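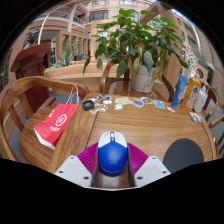

2 min read

The mouse was supposed to cure her wrist. The man at the Illberg store had said so, or had said something that Nandini Naidu's sister took for it, and by the time the story reached Nandini the blue thing had more or less been prescribed.

"It's ergonomic," her sister said over the phone.

"It's round," said Nandini.

She had paid for half of it, which came to 1,066, and she felt this gave her the right to doubt it. The red paper bag had tipped over on the table and she left it that way. Her nephew's stickers were still strung out along the far edge, where he had abandoned them after choosing the best two for his lunch box. The rest, she supposed, were hers now.

She put her hand on the mouse. It felt like a mouse. She moved it an inch across the wood and waited for relief.

"Well?" said her sister.

"I've had it for a minute."

"The reviews said you could tell right away."

Nandini had read the reviews. One of them was from a person who claimed to have written a whole novel in July without a twinge. She would have liked to see the novel. She would have liked to see the person.

"Use the pad, too," her sister said. "You're not using the pad, are you?"

Nandini looked at the gray circle by her elbow – it could have passed for a coaster for a very large cup – and said that she was using the pad.

"And?"

She flexed her fingers. The ache was where it had been since summer, just below the thumb, and it had been slightly better that morning, before any of this was unwrapped. She wasn't going to mention that.

"Ask me tomorrow," she said, and reached over with her left hand to pick up her tea.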